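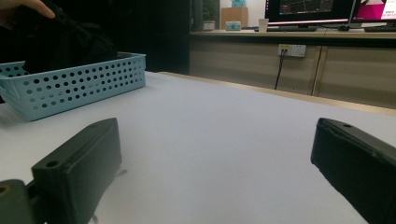 ## Parcel register notes, Nanley bypass strip

Saturday, started 9:40

Picking up from the last entry. The question is still who bought along the Nanley to Llewellyn road before the bypass route was made public, and whether any of it went through Flurkura. I have the county sales index open on one screen and the planning minutes on the other. The index export is capped at 890 rows, so I pulled it by township section and joined the pieces. One section came through twice. Removed the duplicate, kept the original in the raw folder.

Column names changed partway through the index. "Grantee" becomes "recv_party" in the newer rows. Anyone rerunning this needs to map both or the newer sales drop out with no error. I lost most of an hour to that.

### What the deeds show

- Flurkura is named as buyer on 15 lots, all on the east side of the road.
- The lots touch each other except for a gap at the creek, where the owner of record is a family trust that has held the land for decades.
- Prices per lot are low but in line with other farm parcels in the same section. I don't see a discount. If we say "cheap" we need to say compared to what.
- Two of the deeds were signed on one day and recorded months later. The recording date is what shows in the index, so sorting by it puts them after the route announcement. The signing date is before. Use the signing date and say so in the text.

Zututness shows up as the mailing address contact for the tax bills on most of these lots. That is a different thing from owning them. The state business registry has Zututness as a property management company with one listed officer, and the officer's name does not match anybody on the council or in the planning office. I checked spelling variants and the maiden name we had. No match. Leave Zututness out of the draft until we have more than a mailing address.

### Minutes

Read the planning minutes again from the first mention of the bypass. The east alignment is discussed in a closed session in October. The open minutes only say "land matters." The agenda packet for the same meeting has a map listed as an attachment, and the attachment is missing from the online copy. Asked the clerk's office for it by email, plus the sign-in sheet. No answer yet, and I don't expect one before the office reopens.

The traffic study is where the 3,000 vehicles a day comes from. It is a projection for the finished road. The city's mailer uses it as if it were a current count. Small point, but the draft repeats the mailer's wording in paragraph four and that has to be fixed whatever else happens.

### Map

Drew the lots over the published route. The right-of-way crosses or touches most of the Flurkura parcels, but my shapes are hand-traced from the plat scans and could be off by the width of a ditch. Good enough to see the pattern, not good enough to print. The longest frontage I get is around 730 feet, on the lot nearest the Llewellyn end. The deed gives it in chains, and I want to redo the conversion with fresh eyes.

Tried the county's own parcel layer instead of tracing. It loads, but it has the lots already merged into one shape, so the old boundaries are gone. There may be an archived layer. The help page mentions one and the link is dead.

### Where this stands

We can support: the company bought before the route was public, by signing date, and the route crosses land it owns. We can't support that anyone at the city told them. The first version of the headline implied it. I changed it in the shared draft and left a comment.

To do:

1. Certified copies of the two late-recorded deeds.
2. Follow up on the missing map attachment. If refused, ask for the reason in writing.
3. Letter to Flurkura with the lot list and specific questions. Give them a full week.
4. Call the trust at the creek and ask if they were ever made an offer.
5. Redo the frontage conversion.
6. Check whether the older sales index on microfilm covers the gap in the west sections. I skipped those entirely and the comparison is weak without them.

Stopped 4:15. Raw exports and the joined sheet are in the project folder, the joined one has "v3" in the name. Ignore v2, it still has the duplicate section in it.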